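Why my planner waited for nothing

August 30, 2020

I promised Hawi Abera that I would write down what went wrong with the two-arm planner, so I do it now, before I forget the details.

Each arm had its own planner in Padik, and both asked one lock for the shared space over the table. The lock was given for the whole trajectory. If the left arm wanted to pass the middle for a moment, the right one stood still until the left was finished.
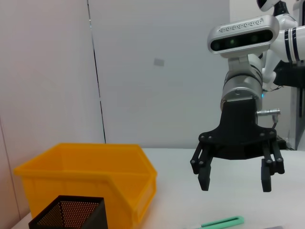

My first repair was to cut every trajectory into 18 pieces and lock them one by one. It was faster, but in simulation I got a deadlock in 3 runs out of 90. Each arm held a piece that the other one needed – a mistake from the textbook, and I was a little ashamed. 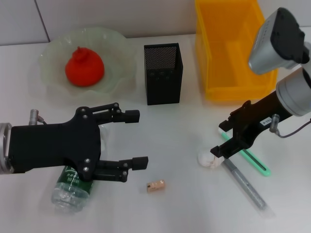 The version I keep now reserves space and time together, and a piece is released as soon as the arm has left it. Sosina Derese suggested that the order of requests should come from the task list. I also had to change the collision model. Small flat things like the green stick can be ignored while an arm is travelling, but the mesh pen holder and the yellow bin stay in as full boxes, with two centimetres added on each side.

The code is in our Zimitz branch. The tests for the release step are still missing, and I will add them next.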